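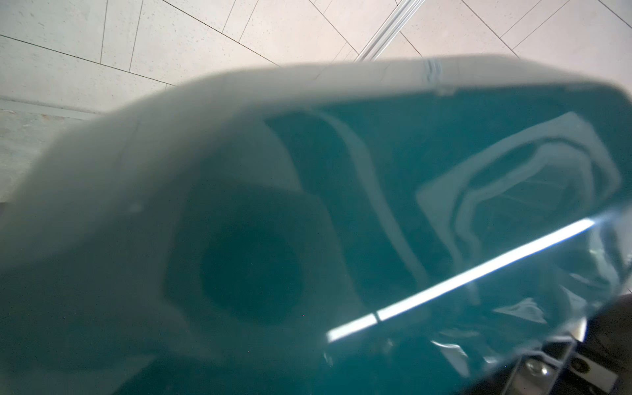
Give it two years and every stockroom in the county will have one, according to the man standing next to me at the Brivbridge open day. He said it while the arm was still working out where to put its fingers. He had a lanyard and a free coffee and he'd been there since the doors opened, so he had seen more of it than I had. I asked him what his own stockroom looked like. He said it was a mess, and that was the point.

I keep thinking about his two years. I've been hearing it for a lot longer than that.

Brivbridge holds its open day in Droldale on 1st August, in a building with a tiled ceiling and too few chairs. You sign in, you get a sticker, and you are walked in a group of 30 to a railing. Behind the railing is the Pavard, the picking arm the company would like you to lease. The brochure says it handles "everyday goods in everyday conditions." I have no complaint about the hardware. It moves smoothly and it's quieter than the air conditioning. If you've only seen these things in videos, the slowness will surprise you, but slow isn't a crime.

My complaint is with the word "everyday."

They put the view from the wrist up on a monitor, and I spent more time watching that than the arm. I'd recommend it to anyone who goes. From the railing you see a machine reaching confidently for a thing. From the wrist you get a big teal blur with a hard white streak of glare across it, some ceiling behind, and a black corner of the gripper poking in at the bottom. I know what color the thing was. I could not have told you from that view where its edge was soft and where it was stiff, or which of the pale loops on it were part of its shape and which were reflections. I'm a grown person who has been picking things up all my life.

The company's answer is that the wrist view is only one input, and that the software has learned from a great many views like it. Fine. I believe them. But it's an answer about how the thing works when it works. What I wanted to know was what it does with something shiny it has never met, in a room with different lights, at the end of a shift, with somebody waiting. I asked. I was told the system was "robust to variation" and pointed toward the Hsieh Room, where there was a slide deck.

The slide deck had 900 on it in very large type. That was successful picks, in a row, with no human help. I looked for the small type and found some of it. The test used 20 items. It didn't say which, or whether any of them were the awkward sort: bagged, floppy, see-through, wet from the truck. It didn't say how many attempts were thrown out for "setup reasons," a phrase I heard twice during the day. A number like 900 can be completely true and still not tell a store manager anything.

I'll be fair. I watched 11 picks from the railing and none of them ended on the floor. The staff didn't hover. They let people lean in and ask rude questions, mine included, and the young woman running the controls told me straight out that clear packaging was harder than cardboard. I liked her for it. It was the most useful sentence I heard all day and it isn't in the brochure.

What bothers me is the jump. A careful team gets an arm to pick up a careful list of objects in a room they control, and that's good work, worth an afternoon of anybody's time. Then the same afternoon is offered to a crowd of small-business owners as proof that they can stop hiring. I heard two people at the sandwich table talking about January as if it were settled. One of them was already working out whose hours would go.

So ask for a trial in your own building before you sign. Bring your own stock, and bring the worst of it, the things your newest employee drops. Leave the lights the way you normally have them. Ask to see the attempts that didn't count, and ask who comes out when it stops at six in the evening and what that visit costs. I put that last question to Brivbridge as well. They took my email address and I have had a newsletter from them since, with the 900 in it again.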